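**Gray bins for shoes: yes or no? (Storage & Sorting board)**

**pthip_s**

Moved to a place in Lunisville with an entryway the size of a bath mat. Four people live here and all of them own shoes. The rack I bought from Zurerard held up until April, when somebody sat on it to tie a lace.

So I'm looking at those deep gray bins with the sloping sides, the kind warehouses get rid of when they've been scraped up. There's a guy in Kirberg selling used ones. Does anyone keep shoes in these, or am I about to build a very tidy compost heap?

**holroyd_b**

Compost heap. I say this as a man who did it for two winters. Everything migrates to the bottom, and then you're late for work with your arm in a bin up to the shoulder, feeling for a left one.

Get a shelf.

**Fredy Apaza**

> Get a shelf.

She had a shelf, Bradley. Someone sat on it.

I'm pro-bin. One per person, name on the rim, and when it's full you stop buying shoes. Mine are from Jafri and they'll outlive me. My only rule is that laces get tied together before anything goes in.

**pthip_s**

The Kirberg ones look pretty beat up inside. Does that matter?

**hernan_c**

Not for shoes. Scratches are cosmetic, and a shoe is going to add its own. What I'd look at:

- **The rim.** Run a hand around it. If it snags you, it'll snag a sock.
- **The floor.** White scuffing is fine. I'd pass on a crack. 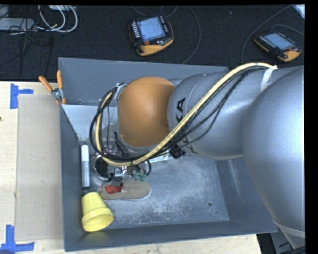 - **Holes.** A little round one in the floor, like in the gray bin there, wouldn't put me off. Grit falls out of it, so put a mat underneath. I've paid more for bins with fewer holes and regretted it.
- **Depth.** Deep is great for boots and terrible for flip-flops, which go down there and start a new life.

**holroyd_b**

You've just listed four reasons to buy a shelf.

**hernan_c**

I've listed four things to check. You're welcome to check your shelf for holes.

**abelardo.e**

Coming at this from the other side: I ran the lost-and-found at a rec center, and we kept footwear in bins just like these. The sides slope, so the base is smaller than the top and you get less floor than you think. Measure the bottom. I measured the top, bought 6, and have been living with that ever since.

Also, don't stack them full. Somebody always wants the pair in the lowest one.

**pthip_s**

OK, going to Kirberg tomorrow morning with a tape measure. Two bins to start, boots and sneakers only. Flip-flops can stay by the back door where they already live.

**Fredy Apaza**

Tie the laces.

**holroyd_b**

I have a shelf in the garage if it goes badly. It's solid. You could even sit on it.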